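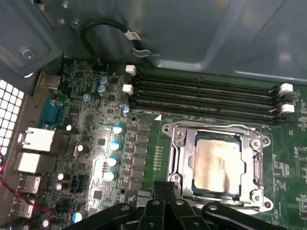 Memory slots and processor socket, case open, May.

Plilau arm: frequently asked questions

What is Plilau?
A small robot arm for taking old desktop PCs apart. It is being built by Ville Valtonen and Simin Daneshvar on a bench in the Cokavar shared workshop.

What can it do so far?
It can pull memory modules, unplug some cables and lift out loose screws once they have been undone. It cannot undo screws yet. We do those by hand.

Which computers do you practise on?
Office desktops that were going for scrap. The one at the top of the page has four memory slots, all empty, and the processor is still in its socket with old thermal residue on it.

Do you clean the processor first?
No. The residue changes how the metal reflects light and the vision code has to cope with that. We clean chips by hand at the end if they are worth keeping.

Why is the camera at the wrist?
We tried one on a stand first. The side of the case and the arm itself kept blocking the view. At the wrist it sees the fingers and the part together.

What is the hardest part?
Cables. They hang differently in every case, and the arm tends to drag them along. Memory latches come second. White ones are easy to find, black ones less so.

How much has it cost?
789 euros, not counting the laptop. The motors were the largest part of that.

What does the software run on?
The control program is called Postar. It runs on an ordinary laptop under Linux. Simin wrote most of it and looks after the bug list.

How reliable is it?
In our last test of 100 memory removals it managed 90. Most of the failures were latches that had not opened fully.

Can I build one?
Yes, if you have a 3D printer and some patience. The parts list has 17 lines. The wrist drawing is out of date, so ask Ville for the new one before you print it.

Can I come and see it?
Yes, most evenings after 7 pm. Ring the bell marked Janssen.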